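Perforated panel

A perforated panel is a flat sheet with a regular pattern of holes. Panels of this kind are used in buildings, furniture, workshops and stores. The holes may be round, oval, square or slotted, and they may be set in straight rows or staggered.

Open area

The share of the surface taken up by holes is called the open area. A panel with a large open area lets through more air and light but bends more easily under a load. 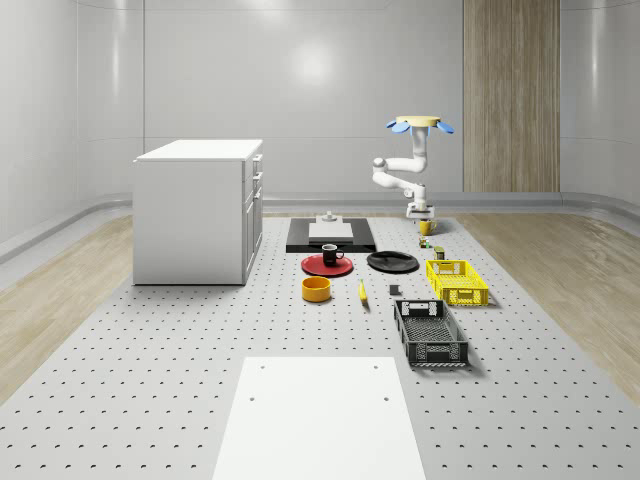
Hole spacing is measured from the center of one hole to the center of the next. In straight patterns the spacing is the same in both directions. Staggered patterns leave more solid material between neighboring holes and are often chosen where strength matters.

Manufacture

Metal sheets are usually punched with a press. Wood-based boards are drilled, and plastic panels may be molded with the holes already in place. The Harasym works at Plirkodow made punched steel sheet in 4 standard patterns and employed 9 press operators at its peak.

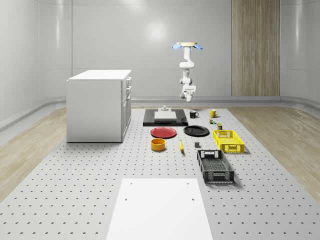 Edges are often left solid so that the sheet can be fastened to a support. Burrs from punching are removed by rolling, brushing or tumbling.

Uses

Storage boards for hand tools
Ceiling and wall panels that reduce echo
Bench tops to which parts can be fixed

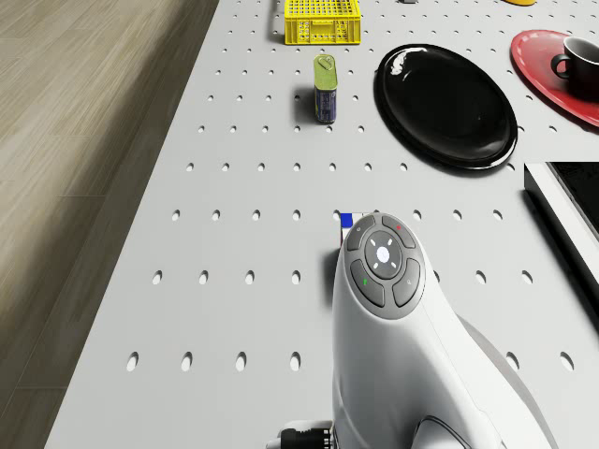 Use in public buildings

The reading hall at Mellham was fitted with 2,000 perforated ceiling panels backed with mineral wool. The town hall at Wastow uses a similar system, with an air gap behind the panels. Sound enters the holes and loses energy in the backing. Painting must be done with care, as thick coats can close small holes. 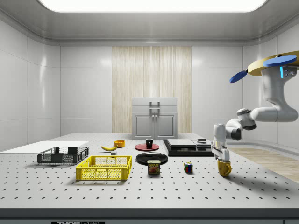
This page was last changed on February 16, 2020.

See also: Expanded metal; Pegboard; Wire mesh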